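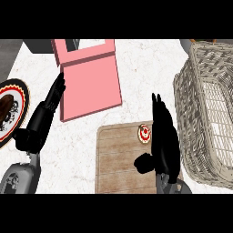
# Wumdale opens two-arm kitchen simulation to visitors

21/12/2023

Wumdale has held an open day at its Solberg site to demonstrate Pliltix, a simulation package for planning and testing two-arm handling work on kitchen counters. The event was attended by 60 visitors from catering equipment firms, colleges and local manufacturers.

The demonstration used a simulated marble worktop carrying a pink box, a wooden cutting board, a plate of food and a large wicker basket. Two arms with black grippers share the surface. The left arm works beside the box and the right arm works between the board and the basket, so each must plan its path with the other's reach taken into account.

Visitors followed the session on a wall display and could ask the operators to stop a run, move an object and start again from the changed layout. Joint angles and gripper commands were shown on a second display.

"Most of the questions were about clearance," said Anitha Kamath, who leads simulation work at Wumdale. "A basket with high walls takes up a lot of the space an arm would like to use. We showed how the planner treats the rim, and what it does when the basket is turned."

## Scope of the demonstration

Pliltix was set up with 197 stored counter layouts for the day. Each layout fixes the starting position of the arms and the placement of every object. Operators selected layouts at the request of visitors and ran them under one of two control modes:

- Planned mode, in which the full path of both arms is worked out before either one moves.
- Guided mode, in which an operator steers the grippers and the software limits speed near obstacles.

Runs in both modes were logged and replayed at reduced speed. Padmavathi Gowda, test engineer, took visitors through the logs and explained how contact between a fingertip and an object is recorded — including light contact that does not move the object.

"People wanted to see the failed runs as well," she said. "We kept them in the replay list and went through the settings one at a time."

The afternoon session covered the Flasix file format, which Pliltix uses to store layouts. A layout saved in Flasix can be opened in a text editor and changed by hand. Attendees were given a short guide to the format and a set of sample files.

## Next session

Wumdale will hold a further open day at Solberg in July. The programme will repeat the counter demonstration and add a session on importing object models. Places are limited and must be booked in advance through the Wumdale events desk.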